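Bread eaters wanted for home tasting panel, Tavdale

Petetti Bakery is looking for 70 people to taste bread at home and report back on it. We bake sandwich loaves for stores in the Tavdale area and are changing three recipes before December.

You will pick up one loaf a week from our Nechyporuk Street counter, eat it the way you normally would, and fill in a one-page form. We ask that you try the first slice plain, with nothing on it, before you make toast or sandwiches. The form covers crust, smell, chew and how the loaf keeps to day four.

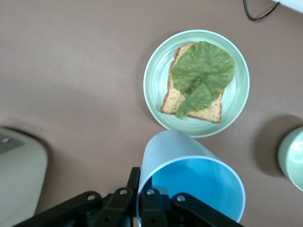 Larysa Kravets, from last year's panel, says the day-four questions take the longest and that it helps to write notes as you go. She also asked us for a larger comment box, and the new form has one.

You must be 18 or older, live within pickup distance and have no allergy to wheat, milk, soy or sesame. Bakery employees and their families can't take part. No tasting experience is needed.

Panelists who return every form get a $100 store card. Partial sets are not paid, but you keep the bread.

To apply, send your name, phone number and the bread you usually buy to Güven Yalçınkaya at the Petetti front office. Pickup hours will be sent with your first form.

Posted 2023-05-28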